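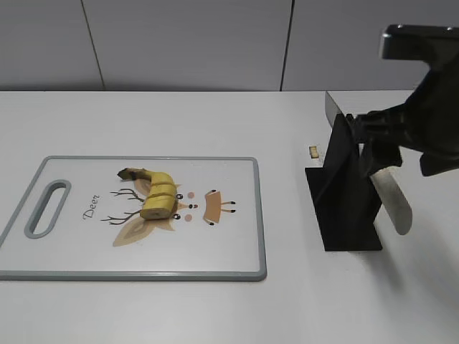
# Chapter 11: Cutting Soft Fruit

Soft fruit gives little resistance to a blade, and for that reason it is often cut badly. A knife that would be called dull on a carrot still passes through a banana, but it crushes the flesh on either side of the cut and leaves a wet, ragged face. This chapter covers the choice of board and knife, cutting in and out of the peel, slice thickness, and browning. Firm fruit was covered in Chapter 10 and stone fruit follows in Chapter 12.

## 11.1 The Work Surface

Set the board on a level table with clear space on the side of the knife hand. Boards in general use are wood or plastic. Plastic boards may have a raised rim, which holds juice but also interferes with the heel of a long knife. When working on a rimmed board, keep the fruit well inside the rim and use a blade short enough to complete the stroke without touching it.

A printed board is acceptable for soft fruit if the print is sound. Replace the board when the print begins to lift or when knife marks hold color after washing.

## 11.2 Cutting in the Peel

A banana may be sliced with the peel on. The peel keeps the fruit from rolling and protects the uncut portion from air, so this method is preferred when only part of the fruit is needed. The procedure is as follows:

1. Lay the banana on its side so that it rests flat along its curve.
2. Hold the stem end with the fingertips curled under.
3. Start at the end opposite the stem. Remove and discard the tip.
4. Cut straight down with a slight forward motion. Do not saw.
5. Move the holding hand back one slice width after each cut.
6. Peel each slice by hand.

Peel strength varies with ripeness. A green peel is tough and needs a longer stroke. A heavily spotted peel tears ahead of the edge, and such fruit should be peeled first.

## 11.3 Slice Thickness

Thickness is set by use. Slices for drying must be thin and even, or the tray will finish at different times. Slices for frying are cut thicker so that they can be turned whole. In the Naylor and Clegg kitchen trials, 18 of 200 slices cut by trainees without a guide fell outside the allowed range, most of them from the last third of the fruit, where the holding hand has less to grip.

**Exercise 11-A.** Slice one banana in the peel and one peeled. Lay the slices in order of cutting and measure each. Record the results on the form on page 19.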